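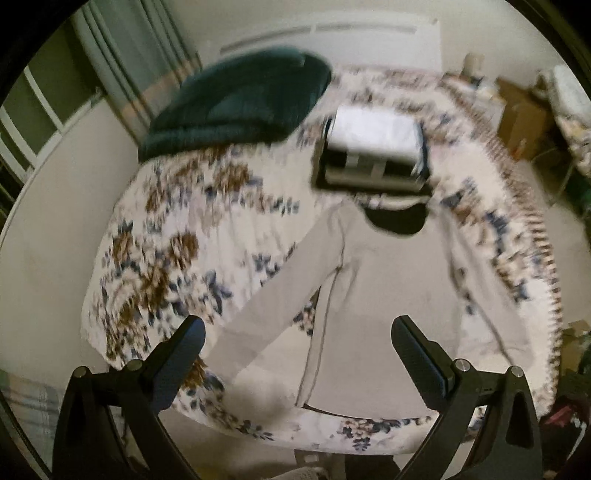
图1 浅灰色长袖衣物平铺于碎花被面，待折叠

Lavenska居家整理支持项目 阶段进展报告
呈报：Quinlan基金 项目管理处
填报：Stadov家务服务工作组
报告期：截至12月

一、本期工作范围

本期工作集中在卧室区域，内容为床面衣物折叠、毯类归位和大件布品的铺展与收叠。厨房和玄关两个区域按原计划放在下一阶段，本期未发生相关支出。

资助款本期拨付4,000，已列支部分为人员工时、交通和收纳用品，明细见附表一。附表二为入户登记汇总，共105户次，其中卧室项目完成验收的户次单独列出。

二、衣物折叠

床面作为临时操作台使用。原方案要求先清空床面再铺衣物，执行中发现多数住户家里没有第二个可放东西的平面，毯子和盒子只能留在床上。现改为：毯类叠好堆在床头一侧，盒类放在领口上方的位置，衣物在床面中段摊开，衣身朝床尾。图1即按此布置，床头一侧为深青绿色毯子，领口上方为白色盒子。

长袖类的折叠顺序统一如下：
1. 衣身平铺，前襟中线拉直，两袖向外展开。
2. 左右袖依次向内折，袖口不超过对侧肩线。
3. 衣身自下摆向上对折两次，领口朝外。

薄料衣物在第2步容易跑位，袖子折进去以后衣身中线随之偏移。工作组试过加压板，单件用时增加，住户也不愿意另外保管一块板，已停用。目前的做法是折袖前先将下摆抹平，偏移仍有，程度可接受。

被面花纹较密时，浅色衣物的边缘尚好辨认，同色系花衣则较难。培训材料已补充一条：花衣尽量放在素色面上叠。

三、大件布品

大件布品的难点在于找边。单色布品四边相似，新进人员常把长短边弄反，叠到第三折才发现尺寸不对，需要整件重铺。带边饰的布品可直接以边饰定位，处理较快。

图2中的印花布品，外缘为棕色与米白相间的格纹带，内侧紧接白底灰棕圆点带，再往里是大块米白素面。操作时以圆点带作为对折基准，两侧圆点带重合即视为对齐；格纹带较宽，只作外缘检查用。格纹与圆点交界处的卷曲纹样可作辅助参照，不列入操作要求。

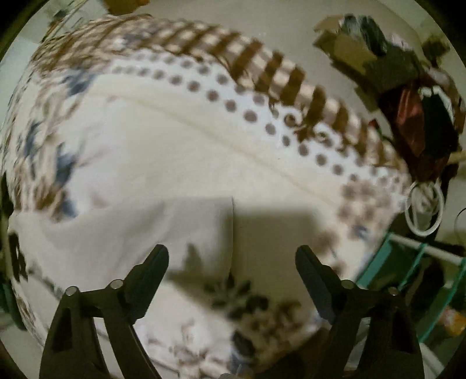 四、人员与培训

卧室小组现有7人，由Cameron Grimshaw负责排班和验收。本期组织内部培训3次，内容依次为长袖类折叠、毯类堆放、大件布品找边。第三次培训有两人缺席，已安排补训。

验收标准沿用上期文本，仅修改一处：原“叠后四角对齐”改为“叠后外露两角对齐”，内层角不再逐一检查。修改理由和住户意见汇总见附表三。

五、问题与偏差

（一）收纳用品到货晚于计划。供应方Sudia分两批发货，第二批在报告期末才入库，受影响户次的衣物叠好后暂放床面或柜顶，归位工作顺延。
（二）工时记录口径不一致。部分人员把铺展时间计入折叠，部分未计入，本期单件用时数据暂不具备可比性，故未列入正文。下期起铺展与折叠分栏填写。
（三）厚毯类没有统一叠法，现由各人自行处理，堆放高度差别较大，个别住户反映取用不便。

六、下期安排

完成顺延户次的归位；拟定厚毯类叠法并试行；按新表格重新采集单件用时；启动厨房区域的入户登记。厨房部分所需预算调整申请将另行提交，请管理处在收到后回复是否需要补充报价材料。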